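Final Project Report: Does Anybody Read the Recipe? Instructions and Failure in First-Time Bread Baking
Food Studies 210, Spring Term
Submitted 2019-01-25

1. Background

Our group set out to learn why beginners' bread fails. We picked this question because all four of us had failed at bread, one of us badly enough to lose a baking pan. The original plan was to study flour. Flour was dropped in week two when we discovered how many kinds of flour there are.

What we studied in the end was the recipe itself, meaning the words on the page and what a nervous person does with them. The Flernuneck community kitchen let us use its ovens on slow mornings, on condition that we clean them, a condition that was enforced.

2. Method

We collected 32 beginner bread recipes from cookbooks, flour bags and websites. Together they contained 3,953 separate instructions, if you count "meanwhile" as an instruction, and after some argument we did. Each was sorted by whether it could be followed by a person with a clock, a scale and no experience. "Bake for 40 minutes" passed. "Knead until it feels right" did not.

Of the total, 2,023 passed. The remainder depended on knowing something already. Common offenders were "lukewarm," "tacky but not sticky," and "until done," a phrase that appears in a book with the word "foolproof" on its cover.

We then had classmates bake from two recipes. The Pace recipe is the short one, printed on a card, with times for everything. The Zernholm recipe is long and has a paragraph on the baker's grandmother. Bakers could not ask us questions, though they could sigh at us, and did.

3. Shape and color words

A good part of the trouble came from words for how the dough should look. Recipes ask for a "smooth ball," a "loose rectangle," a "deep golden" crust. Plain words like these feel safe. Ask people to agree on a simple solid shape in a simple strong color and they mostly will. 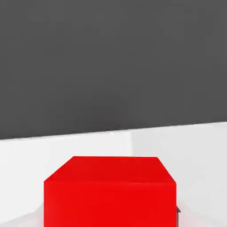
Golden, the bakers told us in their feedback forms, was another matter, and one of them wrote that she had pulled her loaf out at what she considered deep golden and her roommate considered raw. She added that the recipe should have given an inside temperature and left her eyesight out of it. We agree with her, and the Pace card does give one. Zernholm offers "the color of a good violin."

4. Results

The Pace bakers produced bread that was nearly all edible and nearly all dull. It came out pale, even and slightly sweet. One loaf was underbaked because the timer had been set for an alarm the next morning.

The Zernholm bakers produced the best loaf of the project and also the four worst. The best one had a crackling crust and was gone before it could be photographed for this report. The worst were dense through the middle, and the kitchen has asked for its doorstop joke to be left out.

Rising time caused more failures than kneading did, which surprised us. "Until doubled" sounds exact, but dough in a wide bowl spreads as it grows, and people compare it to a memory. Bakers who put their dough in a straight-sided tub with a rubber band marking the starting height did much better. The tubs were Jamasico storage tubs from the kitchen's shelf, and any tub would do.

5. Limits of the study

The kitchen is cold in the morning and warm by noon, and we did not control for this beyond complaining. Our bakers were classmates and therefore wanted to go home. We also spent 661 dollars less than our first budget asked for, as our first budget was denied.

We did not test sourdough. Two members of the group felt strongly about this and two felt strongly the other way.

6. Recommendations

Recipe writers should give an inside temperature for the finished loaf, a room temperature for the rise, and weights for flour. Looks can stay as a second check. The grandmother can stay too, preferably after the oven instructions.

For the course, we suggest booking the kitchen before February. We would also like our pan back, or a pan.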